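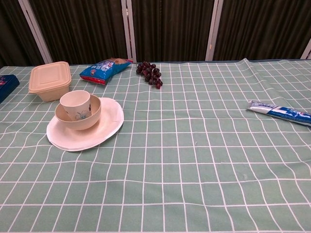 Nadine Shboul
3/17/24

Finally dealing with the dining table today. It has been the dumping ground since we got back from my sister's and I want to eat at it tonight. Going to post as I go so I don't wander off halfway.

Nadine Shboul
Rule for the day: everything on the table goes to the room it belongs in. No piles on the stairs. No "I'll take it up later". That is how toothpaste ends up living next to the grapes.

Nadine Shboul
Dishes first. The plate, bowl and little cup are the set I use for picnics and for my niece when she stays. They stack, so they get left stacked, and then they sit on the table for days. I like the cup best, with the blue flowers.

Nadine Shboul
They used to live in the high cupboard over the fridge. I can't reach it without the step, so I never put them back. Moved them to the low shelf by the kettle and took out the fondue pot to make space. We have had the fondue pot for six years and used it once.

Nadine Shboul
Fondue pot is up for grabs if anyone local wants it. All the forks are there.

Nadine Shboul
Tala Karaki has claimed the fondue pot. That was four minutes.

Nadine Shboul
Next, the lidded food box. I had a proper go at the box drawer while I was at it. Every box came out, every lid came out, and anything without a partner went in the recycling or down to the shed for screws. The drawer shuts now. It hasn't shut properly since June.

Nadine Shboul
Someone asked if I store them with the lids on or off. Off. Boxes nested, lids standing up behind them in an old loaf tin. With the lids on they take up the whole drawer and they smell a bit stale when you open them.

Nadine Shboul
Grapes. Washed, dried on a tea towel, into a bowl in the fridge. I know some people don't wash them until they eat them. If I don't wash them first, no one in this house eats them. They get left until they wrinkle and then I make a crumble that nobody asked for.

Nadine Shboul
Snacks are a bigger job than I thought. There were bags in the cupboard, in the bread bin, in my work bag and in the car. I've put the lot in one basket on the pantry shelf. When the basket is empty we buy more, and until then we don't.

Nadine Shboul
Rasha Yammine says her kids would get through that basket by teatime. Mine is 43 and would do the same, so I've put it behind the flour.

Nadine Shboul
Toothpaste has gone upstairs. I've also cleared the bathroom shelf as I was standing there. Two nearly finished tubes, both squeezed out and binned. A sun cream from a holiday I can barely remember. One hotel sewing kit, kept.

Nadine Shboul
Tea break. The table is clear apart from the cloth, and I can see how creased the cloth is.

Nadine Shboul
For those asking about the cloth, it's the green check one from the market. Cost me 75p more than the plain and I'm glad I paid it. I wash it at 30 and hang it over the banister. It needs an iron and it won't be getting one. I pull it flat and put something heavy on it overnight.

Nadine Shboul
Shook the cloth out of the back door. Mostly crumbs, plus the back of an earring I'd given up on.

Nadine Shboul
Wiped the table down underneath with warm water and a drop of washing-up liquid. There's a ring at the window end where someone put a hot mug straight down. I've turned the table round so that end is by the wall.

Nadine Shboul
Cloth back on, fruit bowl in the middle, nothing else. 50 minutes in total, and a fair bit of that was the lids.

Nadine Shboul
Tala has been round for the pot. She put her keys and a parcel on the table while we talked. She did take them with her.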